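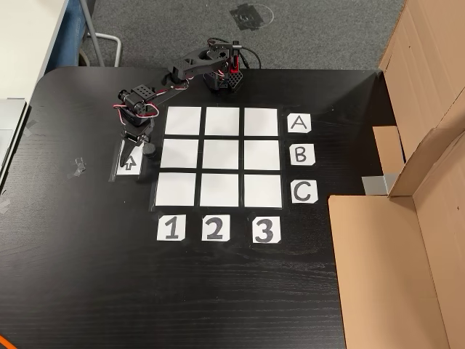 Grilterard opens hand-teaching kit for small robot arms to schools and clubs

Grilterard has released Drarko, a set of lessons and software for teaching a small desktop robot arm a task by showing it the moves. The first lesson pack is built on a board game and is available from December.

Drarko is meant for people who have never programmed a robot. The user takes hold of the arm and guides it through a job, or drives it from a second, matching arm on the same desk. The software records the position of every joint along the way. Once enough recordings have been made, the arm is trained on them and then tries the job alone.

The opening pack uses noughts and crosses. The grid is made from squares of white paper and clear tape, with the rows lettered A to C and the columns numbered 1 to 3, so that each square has a name such as B2. A small arrow card marked out beside the grid gives the person teaching the arm a fixed point to come back to between one recording and the next. The pack has templates for all the cards, and they can be printed or drawn by hand.

"We tried a moulded plastic board early on and dropped it," said Aníbal Moreira, who leads the Drarko work at Grilterard. "Paper can be moved, taped down again and changed in a minute. If a class wants a grid of four by four, they cut more squares. The arm has to be shown the new layout, and that is a useful lesson too."

The full course starts with 170 short recordings, shared between the nine squares. Each recording covers one move: pick up a piece, carry it to a named square, let go, return to the start. Learners are asked to keep the ones that went badly in a separate folder and to look through them as a group before any training is done. A dropped piece or a late grip often says more about how the arm was guided than the good runs do.

Driving the arm from a second one takes a little practice. Most new users move too fast in the first session, and the copying arm lags behind and overshoots the square. The guide advises slow, steady moves and a short pause above the grid before the jaws come down. Guiding by hand is easier to start with, but the user's fingers can block the camera's view of the board, so the course moves on to remote driving in lesson 4.

Drarko was tested over 3 school terms with after-school groups run by Abou Zeid, a training provider which lends robot arms to schools that cannot buy their own. The groups made more than 2000 recordings between them. Several changes came out of the trial. The row and column cards were made larger, the save button was moved away from the delete button, and a warning was added for when the arm has been bumped and no longer lines up with its starting point.

"The younger ones wanted to play against it straight away," Moreira said. "It can't do that on the first day. It learns to put a piece where it's told, and choosing the square comes later – we left that to a separate part of the course, where the learners write the rules themselves."

The software runs on an ordinary laptop and does not need an internet connection for recording. Training can be done on the same machine overnight or sent to Ditov, Grilterard's hosted service, which returns the result in a shorter time. Schools using Ditov can choose to have their recordings deleted as soon as training has finished.

The noughts and crosses pack is free to schools, libraries and clubs. Two further packs are being prepared, one on sorting small parts by size and one on stacking. Arms are not included. A list of suitable models, with notes on fixing each one safely to a desk, comes with the download.

Grilterard will hold an online question session for teachers on the first Friday after release, starting at 4 pm. Places can be booked through the Drarko page on the Grilterard website.

Notes to editors

Grilterard makes teaching software for small robots. Aníbal Moreira is available for interview. Requests for review copies of the lesson pack should be sent to the Grilterard press office.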